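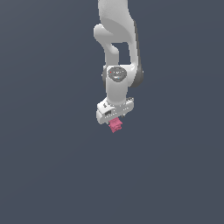
*Fig. 1. White robotic arm on a grey ground (computer render).*

# Week 9: Food miles, "local" and other soft words

Notes for the seminar of 20th March. Read these with the Sterkwood growers' leaflet, which I'll hand out again for those who lost it in January.

## Where we had got to

Last time we took the claim that a town can "feed itself" and asked what it would need to mean. The Sarnstead plan says the town could grow most of its own vegetables on verges, roofs and back gardens. It doesn't say which vegetables, or in which months. A courgette glut in August is easy to arrange. March is the test, and the plan has one paragraph on March.

Keep two questions apart:

- Could the land grow the food?
- Would anyone do the work, year after year, once the grant had gone?

Most of the writing on this course answers the first and lets you assume the second.

## Reading the Sterkwood figures

The leaflet gives 487 households "involved in growing". Look at the small print on the back. A household counts if it took a free packet of seed. I have taken plenty of free seed in my life and a good deal of it is still in a drawer.

The yield figure is weaker still. It comes from two plots, both run by keen people on good soil, and it is then spread over roughly 600 gardens, shaded ones included. You may scale up from a small sample if you say what you are doing. The leaflet doesn't say.

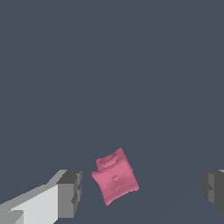

*Fig. 2. Pink object, cushion-like, on a dark grey surface (computer render).*

## Is distance the right measure?

Szűcs, the second set text, argues that miles are a poor guide to harm. A tomato from a heated glasshouse ten minutes away may cost more in fuel than one trucked from somewhere sunny. I think this is right as far as it goes. But the argument leans on lorries being full, and half-empty vans get one footnote.

Bruler, the box scheme we looked at, prints the distance on every box and leaves out storage altogether. Ask yourself why - and ask what you would print instead. 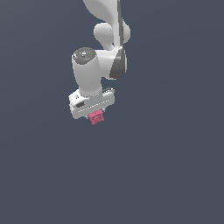 *Fig. 3. White arm with long dark grey panel (computer render).*

## For next week

Write a page on one claim from either text. State it in your own words, say what evidence would change your mind, then say whether the author offers any. Please don't tell me that growing food is good for the soul. It may well be, but it can't be marked.

Bring the leaflet.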